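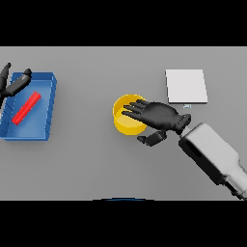

The Well at Naltum

They sold the water in February, when the road was bad and few people were passing to ask about it. Seven dollars a bottle. The label said it had cured a miller of his cough, and that the miller had lived to a great age, though the label didn't give the age.

I came up from Cisneros to write the thing up. My editor wanted 600 words and a happy ending. 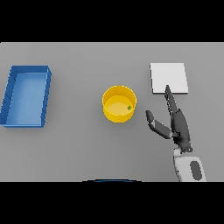 The woman at the counter told me the well never froze. I asked if she had seen it in a hard winter. She said her mother had. I asked if her mother was in, and she said her mother was in Kuller, with a cough.

"Does she drink it?"

"She doesn't care for the taste."

I bought a bottle anyway and put it on expenses.

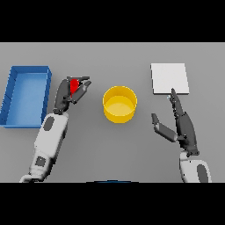 So where did the water come from? From the town main, by way of a green hose that ran behind the chapel and down over the lip of the well.

I followed that hose myself, at dusk, with mud in both shoes. An old man was sitting on the wall, filling a jug. 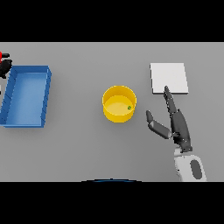
"You know about the hose," I said.

"I put it in," he said. "Fourteen years back, when she went dry."

"And you still drink it?"

He thought it over. He drank. Then he coughed for a good while, wiped his chin, and told me it used to be worse.

I wrote that down. The editor cut it.

Comments (3)

millpond: My aunt swore by a well like this. She also swore by copper bracelets.

tess_r: Would have liked to know what the editor kept.

oldroadwalker: Good, but a hose would freeze up there in February.

14 shares

Contact | © Rodard Stories | Back to top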